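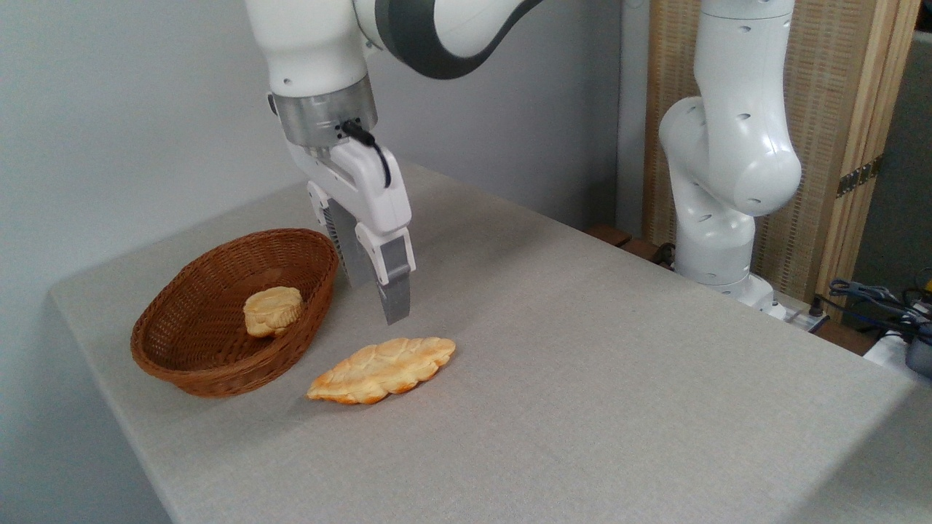 *The bread table at the Usstead open day, with the gripper open above a loaf.*

Noel Yap had been on his feet since eight when we sat down in the hallway with paper cups of coffee. He runs the demonstrations at Virkier, and on Wednesday, April 10, 2024, the company opened its Usstead workshop to the public for an afternoon.

"We had 348 people sign up," he said. "I think more than that came through."

The bread table drew a crowd for most of the day. The job is to pick up a piece of bread and set it in a wicker basket. Yap said he picked bread for a reason.

"A box is easy. Bread gives when you squeeze it, and every loaf is a little different. People know how hard they'd hold one, so they can judge for themselves."

How often does it go wrong?

"It depends on the loaf. With the rolls we're pretty good. The long ones turn in the fingers sometimes, and then it has to set them down and try again. I don't mind visitors seeing that."

The team recorded 434 practice picks in the two weeks before the open day. Yap said the software, which they call Drarkness, still has trouble when two pieces touch.

Children mostly asked whether they could eat the bread. Adults asked about jobs. Yap's answer was that Virkier has 12 employees and is hiring two more.

"I tell them what it can do today. It can put bread in a basket, slowly."

A second open day is planned for May at the Talavera building, which has more parking. Yap wants to try bagels there.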